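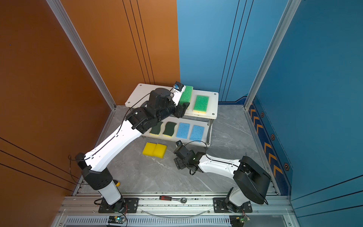 Sponges on a two-tier shelf. The green ones have a yellow backing.

How a Sponge Works

A sponge is a solid full of holes. The holes are called pores. When a sponge touches water, the water moves into the pores and stays there. This movement is called capillary action. Squeezing makes the pores smaller and pushes the water out.

Many kitchen sponges have two layers. The soft layer holds water and soap. The scouring layer is made of stiff fibers. It scrapes dried food off a plate. Scouring fibers can scratch some pans, so check with an adult first.

Color can be used as a code. In the Sundon school kitchen, Domenica Zwahlen keeps one color for dishes and another for counters. Germs from one place are then less likely to reach the other.

A hard, smooth surface has no large pores. Crumbs and dust stay on top of it, and they collect most along the seam where the surface meets a wall. Wipe the open area first. Then fold the sponge and run its edge along the seam.
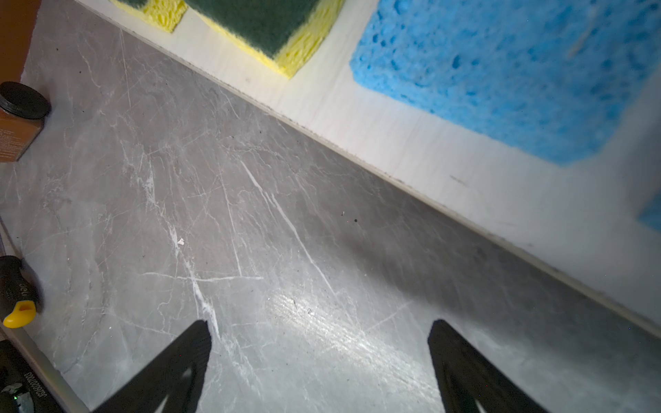
Rinse the sponge when the job is done. Squeeze it 3 times and stand it on its edge. Air can then reach both large faces, and the water evaporates faster. A sponge left flat in a puddle stays wet, and bacteria grow well in wet places.

Words to know
Pore: a small hole in a solid.
Evaporate: to change from a liquid to a gas.
Scour: to clean by rubbing hard.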